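Trinia Hand Trials: Your Questions, Answered
Savau Robotics Workshop, Droltdale
Updated December 16, 2018

Which hands are you comparing?
Two of them, for now! The Trinia is our jointed-finger hand, and the Palaniappan is a plain two-jaw gripper that we've had for ages and are still very fond of. Both go on the same arm and run the same list of grasps, so the numbers can sit side by side.

How many grasps have you logged so far?
The Trinia has 611 and the Palaniappan has 429. We'd like to reach 1000 on each before we say anything too grand, and with the holidays coming up that probably means January.

Is the jointed hand better?
It depends what you give it, I'm afraid. On boxes and blocks the two-jaw gripper is quicker and very hard to beat. Long, thin things are where the fingers earn their keep, especially if the object arrives at a bit of an angle (and when a person is holding the other end, it nearly always does).

Do you test handing things back and forth with people?
We do, and it's my favorite part of the whole trial. One of us sits at the desk, the arm comes in from the side, and we pass everyday objects across at ordinary desk height. 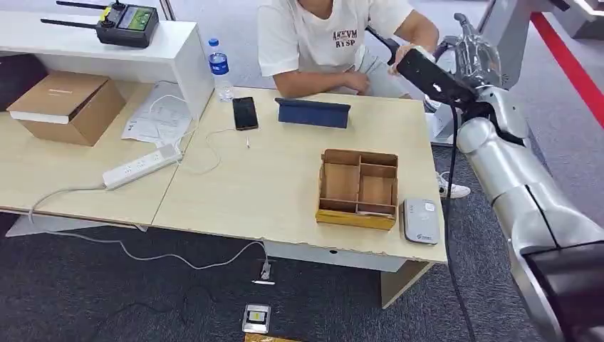 The hard bit is deciding when to let go. Open the fingers too early and the object drops, too late and you end up in a little tug-of-war, so we're trying three release settings and asking each person which one felt most natural.

Can I come and try it?
Please do! Write to the Droltdale workshop and tell us which objects you'd like to bring. Light, sturdy things are best, and nothing sharp, please.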